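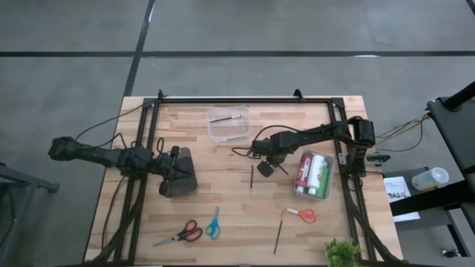 I have spent most of October arguing with a planner about what counts as "out of the way." The planner is mine, I wrote it, it is called Platero after a patient donkey, and like the donkey it will stand still for as long as you let it. The job sounds like something you'd hand a bored nine-year-old. Put the brushes in the bin with the brush, leave the bottles in their own bin, don't mix in the scissors. With the right gripper pointing down at the middle of the table and a small brush lying on the wood directly under it, you would think the next move writes itself. Platero disagreed. It looked at that brush, at the long one down by the orange scissors, at the three pairs of scissors themselves, and returned a plan with zero steps and a status of SUCCESS.

I like a status of SUCCESS. I just prefer to have earned it.

So, the long version. Platero sits between two other pieces. Joleo is the perception node, which turns camera images into a list of things with poses and a confidence. Fallia is the controller, which takes waypoints and does what it is told, at a rate I trust, with no opinions. Platero gets the list from Joleo and decides who picks up what, with which arm, in what order, and hands the result down. When something goes wrong it is always Platero, partly by design and partly because I wrote the other two first, when I was rested.

The zero-step plan took me two evenings. The goal was written as "every brush is inside a container." Joleo sees clear plastic badly, as does everything else on earth, and it had fitted the brush bin as a box that started in the right place and ended somewhere past the scissors. Inside that enormous imaginary box were all the brushes. Job done! The donkey was right, given the facts, and the facts were garbage.

The quick fix was a sanity check on container size. The better fix was to stop fitting clear containers from depth at all. Depth on clear plastic gives you the tabletop behind it, a few points off the rim, and a spray of nonsense. Now I find the rim in the color image, project it onto a plane at a known height, and refuse to listen to the depth camera until we're outside again. The plane height lives in a config file, which I know is cheating. I'm fine with it. The bins don't grow.

That got me real plans, which introduced me to the second problem, which is that the plans were insane. To move one small brush a few inches, the right arm would lift, go visit its own shoulder, swing wide, and come down from the far side like it was parking a boat. One of these had 152 waypoints. The next run, same objects, same start, had 156, so at least it was being consistent about it.

I blamed the sampler, because everybody blames the sampler. I swapped seeds, turned up the smoothing, and ran 50 plans in simulation overnight to get a nice chart of how bad it was. It was a very nice chart. It told me nothing.

Raphaël Sabatier, who reviews my code in exchange for my reviewing his, read the collision config over breakfast and asked why the left arm was padded like a sofa. I had added the padding back in spring, when the calibration between the two arms was bad, and put a comment next to it saying "temporary." With that much padding, a left gripper parked anywhere over its side of the table claims most of the middle for itself. The right arm was being polite. I cut the padding, reran, and the same move came back short enough to read on one screen.

There's still the question of scissors. Joleo gives me one pose per pair, and which end it calls the front seems to depend on its mood. For now they are obstacles and nothing else, fat little boxes to be flown over. The grasp code for them exists on a branch. It closes on the handles sometimes and on the idea of handles the rest of the time, and I'm not merging it.

Next up is the part I've been putting off, where both arms move at once. Platero plans them one after the other and pretends the one that isn't moving is furniture. The paper everyone cites for this, Ramanauskas, has a lovely scheme for sharing the space over time, and an appendix that skips the step I need with the word "clearly." I've read it four times. I have a branch open, named clearly, with one commit in it that renames a variable.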